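Three red dots and a mallet

In June I promised my niece a hammering game for her birthday, and I am still thinking about the best way to make it. The idea is simple. There is a board, there are red dots, and the child hits the dots with a mallet. I wanted to use what I already had at home, so I began with the cloth and the board and left the difficult questions for the evening.

The cloth matters more than I expected. On a bare table the board slides a little with every hit, and the noise is terrible for the neighbours. I bought the blue one at Daher, and I like how well the red and white stand out on it.

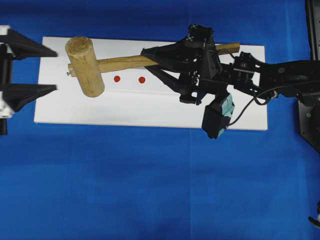 The mallet across the board, with red dots just below the handle.

I am fond of this mallet. The head is pale and rough at the end, and the handle goes right through it and comes out a little on the other side. There is a small screw in that tip, so I will cover it before a child plays with it -- perhaps with cork, perhaps with a bit of felt.

I also looked at a plain wooden stick, because Tala Karam told me that small hands do not need a real mallet. It has a nice grain, with one thin dark line crossing it, but there are small nicks on one edge and I would want to sand those first.
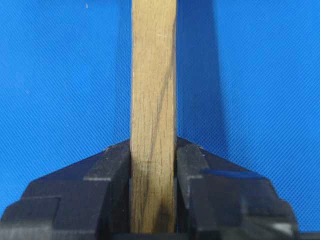 Where to put the dots

My first thought was to spread them over the whole board. Then I tried to imagine a four-year-old with so much choice, and I went back to a short row of three on a raised block in the middle.

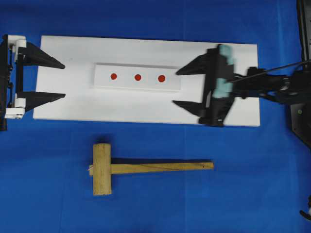 The other question is the sound. Wood on a hard board is sharp, and after 300 hits even a loving aunt becomes tired. I would like something duller, but still loud enough that the child feels she has done it properly. I wrote to a few friends and asked how they would hold the mallet, and whether the head is too heavy for her.

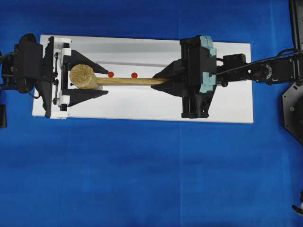 Jaruwan Boonchu wrote back that the weight is less of a problem than the length, and that she would shorten the handle by two centimetres and try again. I have not decided yet. The saw is at my brother's place until the end of the month, so first I will do the sanding and the felt.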